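Wed 18 February

Got in before Ilham and started on the planner timeouts. The log from last night had 392 grasp plans in it and 47 of them gave up at the limit, nearly all for the right arm. Spent the morning thinking it was the collision mesh for the blue tray, because I had redrawn that one on Monday. Simplified the walls, ran it again offline, same result.

Ilham looked at the config after lunch and asked why the tray margin was in there twice. Once in the scene file, once in the Grekano wrapper I wrote in July and forgot. With both applied, the fingers have almost no room near the tray walls, so the planner keeps sampling wrists it then throws out. Took out the one in the wrapper. Planning time dropped to 600 ms on the worst case, from over 4 seconds.

The metal tray is still bad for perception. The bottom reflects and the depth comes back with holes in it. The part with the green ring segments fine, but the black one with the blue label lies up against it and the two get merged into one blob. Tried masking by color before clustering. Better, not good enough to merge yet.

Sheldon wants the Trikdale branch frozen by Friday. Told him the margin fix can go in and the mask can't.

Also need to rename the arm topics. Left and right are swapped in the viewer and I lost ten minutes to it again. 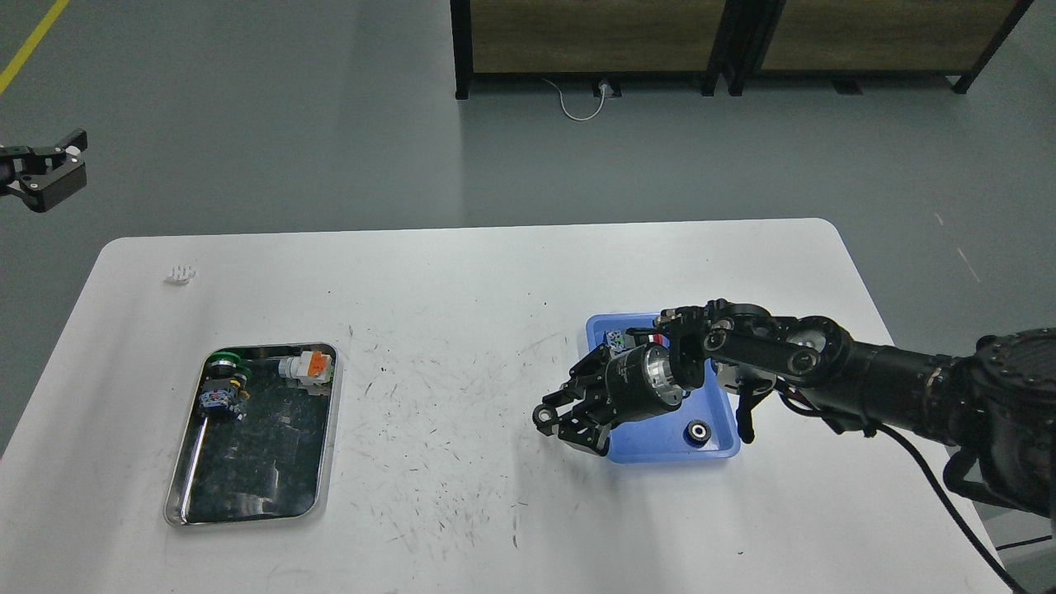 2 min read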